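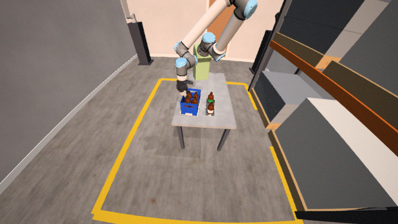 I have scraped more glue off more tabletops than I care to admit, and these days I do most of my small repairs on a table I don't care about at all. Mine came from a yard sale in Prullthorpe and it wobbled like crazy until I shimmed one leg with a folded bit of old belt. A little rectangular gray table like this one would suit me fine, because gray is the best color for finding tiny screws (brass, black, silver, they all show up!). I also like having a marked-out work area on the floor, so I stuck masking tape down around mine and the rule is that anything dropped inside the tape gets picked up before I stand.

Now, glue. For chair rungs I still use plain yellow wood glue, and I scrape every bit of the old stuff out of the socket first. Warm vinegar on a cotton swab softens it nicely. Leave it 19 minutes if you're me and you set the timer wrong, 15 if you're sensible. Let the wood dry overnight before you put new glue in.

My neighbor Uldis Sepp clamps everything with strips cut from a bicycle inner tube, and I've stolen the idea. Wrap it tight, tuck the end under, done. You get even pressure all the way around and no dents. One tube gave me 16 strips and I'm still using them.

Sticky drawers: rub a candle stub along the runners. If that doesn't do it, take the drawer out and look for shiny spots, which is where it's rubbing, and give those a few strokes with fine sandpaper. Go easy! I took too much off a dresser drawer last November and now it slides open whenever a truck goes by.

For cleaning brushes I keep two jars going, a dirty one and a clean one. Swish in the first, rinse in the second, then wash with dish soap and hang them bristles down. I let mine stand on their bristles for years and they all ended up looking like bent broccoli.

Oh, and label your paint cans on the side as well as the lid, with the room and the year. I have three cans of "white" and no idea which one is the hallway.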